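Pre-purchase walkthrough: two-arm bench cell, Stallport shop
Checklist with my comments, second pass

I filled this in while walking the room with a tape measure and a cold coffee, so the comments run long in places. Marks are OK, FIX, ASK (meaning ask the vendor before we sign) and BUY (meaning it goes on the budget sheet). The quote on the table is the Narnumier two-arm package. The Bidanham quote is still in my folder and I'll mention it where the two differ.

SECTION 1. ROOM AND FLOOR

1.1 Floor level and solid under the base -- OK
Tile all the way through. I put a level down in several spots and was happy with every one. A couple of grout lines are a little proud, but nothing a caster would catch on.

1.2 Clear walkway behind the operator -- OK
I want 900 mm and we have it, as long as the supply cart goes back where it lives. If the cart drifts, this turns into a FIX pretty fast. Tape on the floor would help and we already own the tape.

1.3 Doorway wide enough for delivery -- ASK
The crate size on the Narnumier sheet doesn't match the one in their email. One fits through our door and one doesn't! I need a single number in writing.

1.4 Emergency exit stays clear with both arms at full reach -- OK
Tried it at the slowest speed, both sides.

SECTION 2. POWER AND STOPS

2.1 Dedicated circuit -- FIX
We're sharing with the bench outlets right now. Fine for a trial, not fine for the long haul. Electrician's quote goes on the sheet under building, so please don't let anybody fold it into the robot line and then wonder why the robot got expensive.

2.2 Stop button within reach from the operator's spot -- OK
Pressed it mid-move, arms held where they were. Pressed it again an hour later and got the same thing.

2.3 Second stop button on the door side -- BUY
Not in the base package. Bidanham includes it, Narnumier sells it as an add-on. I'd buy it either way.

2.4 Power supply labels readable without moving anything -- FIX
You have to get down on your knees with a flashlight. Print new ones, stick them up front.

SECTION 3. ARMS AND GRIPPERS

3.1 Mounting bolts checked with a torque wrench -- OK
All good on both sides. I marked them with a paint pen so we can spot any turning at the next look.

3.2 Cables have slack through the full range -- OK, with a grumble
They clear, but the loops hang out more than I like. BUY: a pack of hook-and-loop wraps and two proper cable guides. Small money. The bigger expense is a snagged cable and a week of waiting on the replacement.

3.3 Finger pads, wear -- ASK
How long does a set last with daily use? The sales sheet gives a price and no lifespan, so I can't budget a year of them. I've put in two spare sets as a placeholder.

3.4 Pinch points marked -- FIX
The stickers came in the box and are still in the box. My fault.

3.5 Grip force limit set and written down -- OK
We have it at 60 percent of the maximum for light items. It's written inside the cabinet door, along with the date of the last change.

SECTION 4. TABLE AND WORK ITEMS

4.1 Table height matches the arm base -- OK
No complaints.

4.2 Table sections locked together -- FIX
We're using two sections butted up against each other, and I'd like clamps underneath before we call this a permanent setup. Cárdenas, the furniture place, will sell us one single top, but their lead time runs into December. Clamps first, then see if we still want to spend the money.

4.3 Items on the table are the kind we'll be handling -- OK
This was the part of the walkthrough I liked best. We're planning for mixed small goods, so I wanted thin things, round things and see-through things out there together. A lollipop stick is a nice mean test for a gripper, and a big candy jar takes up enough room that you have to think about where the other arm goes.

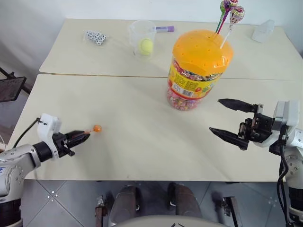
Item 4.3: left gripper closed on a lollipop stick, right gripper open, candy jar across the table seam.

4.4 Tall items kept out of the path between arms -- FIX
The jar sits near the middle, and with lollipops standing up in the lid it's taller than you'd plan for. I'd like a marked spot for anything of that height. A bit of colored tape will do.

4.5 Loose small parts contained -- OK
The dice are bagged and the tennis ball is in a cup, so neither goes rolling off under the base. Keep doing this. I've chased enough little things across that floor.

4.6 Clear plastic noted as a vision risk -- ASK
We have a clear cup and a clear jar in the mix and both vendors went a bit vague when I brought up see-through packaging. I want to know if their standard camera handles it or if we're looking at an upgrade. That answer could move the total more than anything else on this page.

SECTION 5. MONEY STUFF I DON'T WANT TO FORGET

5.1 Spares kit -- BUY
$1,249 from Narnumier with fingers, one cable set and fuses. I priced the pieces separately and the kit wins, but only if we'd use the whole thing. I think we would.

5.2 Training -- ASK
Quote says one session. Does that mean one person or one room full of people? We have two shifts, and I'd hate to pay twice.

5.3 Service visits -- ASK
Travel to Stallport is listed as "at cost," and that could mean anything. Get a cap on it.

5.4 Spare floor space for a second cell -- OK
66 square feet left over by the back wall if the shelving moves. I wouldn't order two now. I would run the electrical for two while the wall is open -- doing it later means paying the electrician all over again.

OPEN BEFORE SIGNING
1.3 crate size, in writing
2.1 circuit
3.3 pad lifespan
4.2 clamps
4.6 clear plastic and the camera
5.2 and 5.3, training and travel

The stickers from 3.4 I'll do myself this afternoon.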